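Filed under: Short Fiction / Workshop

The rig had two arms, and Fuseini Kyei had wired both of them to the same supply. Flor Cuervo found this on Tuesday when the left arm closed and the right arm sagged. She read the voltage off the meter, wrote it on tape, and stuck the tape to the supply.

"It dips when they move together," she said.

"Then they shouldn't move together."

"They have to. It's a folding job."

Fuseini went through the parts drawer. Misness had let them have the corner bench until the end of August, on the condition that the rig fold a cloth in front of the members before it was taken apart. The arms were secondhand Hamadas. The controller was an Andetti board with one dead channel, which Fuseini had labeled DEAD in marker and then labeled again on the other side.

He found a second supply at the back of the drawer. Flor cut the shared line, crimped new ends, and tied the grounds together. She ran both arms through their range with nothing on the table. The meter held.

Then she put the purple cloth down and loaded the approach routine.
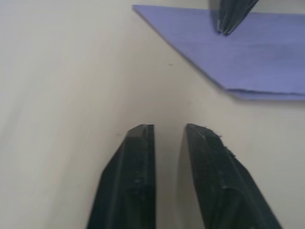 "Left is early," Fuseini said. He was watching the log. Each line gave a joint, a target, and an error. The error on the left wrist was larger than it had been in the morning.

"Early by how much?"

"Enough to push the cloth before the right arm has it."

Flor stopped the run. The timing had been set against the old wiring, when the left arm had to wait for the current to recover. With its own supply it no longer waited. She opened the file and looked for the delay. It was 49 lines down, under a comment in Fuseini's spelling that said temporary.

"You put this in?"

"In June."

"You wrote temporary."

"It was June."

She took the delay out and set both arms to start from one clock. The fold needed three steps: reach, pinch, carry. The pinch was the one that failed. The fingers closed on a single layer, and a single layer slid. She raised the grip limit by two counts and saved the file under a new name so that the old one would still run.

Fuseini read the new name aloud. It was grolanico_final. Grolanico was what he had called the rig on the sign-up sheet, and she had never asked why.

"Don't call it final," he said.

She changed it to grolanico_next.

The room's heating shut off at nine. They kept their coats on and ran the close test, right arm first. Flor listened to the gearbox. A worn gear had a click in it, once per turn, and she counted turns until she was satisfied that the click was in the left arm and had always been there. Fuseini logged it as known.
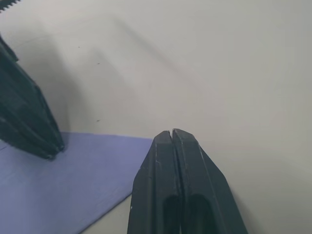
Why do both arms need to start from the same clock?

A fold is a shared movement. If each arm keeps its own time, a small difference at the start grows over the length of the carry, and one side drags the cloth away from the other. A single clock keeps the error where it began.

Flor had typed that for the card that would stand next to the rig. Fuseini read it twice and asked whether the members would care.

"One of them will ask," she said.

He printed it. The printer took a long time over it. When the card came out he trimmed it with the bench knife and leaned it against the new supply, next to the strip of tape with the old voltage on it. Flor peeled the tape off, wrote the new reading on a clean piece, and reached for the start key.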